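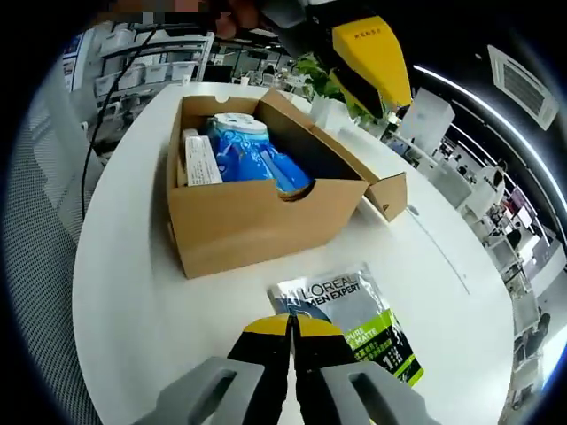 The Cemach lantern: what I carry on my ghost walks

I get asked about my lantern more than I get asked about the ghosts, so it has its own page now. I'm Hui-mei, I lead the evening walks in Povia, and this is the lantern you've seen me swinging down the laneway behind the old customs house.

The Cemach is a hand lantern with a proper bail handle, a frosted shade and a warm LED where the candle would be. I started out with real candles (very romantic, until the wind comes up off the harbour and you're telling the saddest story of the night in complete darkness). Then I had a camping light for a season, and it made everyone look like they were waiting at a bus stop. The Cemach has the colour I was after, somewhere near honey, and when I turn it down low people lean in without being told to.

What you get

The lantern, a charging cable, a wrist strap and a little cloth for the shade. There are two settings on the dial, Story and Walking. Story is the dim one. Walking throws enough light to show you the gutter, and you'll want it on the stone steps at the end of my route! On Walking it puts out 300 lumens, and it goes all night on Story with plenty left over for the tram home.

It weighs less than you'd think. I hold it up at shoulder height through the whole of the drowned ferryman story, and my arm used to ache something terrible with the old one.

Things I like, and one I don't

The flicker can be switched off. That mattered to me, as one of my regulars gets migraines and the last flickering lantern I tried had to stay at home. The handle folds flat, so it fits in a coat pocket if it's a generous coat. The shade unscrews for cleaning and you can buy a spare, which Siu-ming Yuen found out after he sat on his.

What I don't love is the charging port cover. It's a fiddly rubber thing and with gloves on you haven't got a hope. I've asked Cemach to change it and they've been very polite about it.

Does it attract anything?

Ha! I knew you'd ask. Chia-hao Kan swears his dimmed by itself outside the Hurnent Hotel, right by the window where the night clerk is meant to stand. I was there and I saw it dim. I've also seen him bump the dial with his sleeve on plenty of other evenings, so make of that what you like. Mine has behaved itself so far, even in the cellar.

Ordering

The lantern comes in black or a dark bottle green. I keep a few of each at the meeting point, so you can try one on the walk before you decide, and if you take one home that night I'll set the dial up for you. Otherwise send me a message with the item number, 1282, and the colour. Orders placed in January go out a bit slower, as that's when I'm off visiting my sister.

Spare shades are 27 dollars and fit both colours.

Related items

Spare frosted shade for Cemach lantern
Cozma pocket map of haunted Povia
Wool walking cape, charcoal
The Night Clerk of the Hurnent, booklet by Pak-hei Cheng
Gift voucher, evening ghost walk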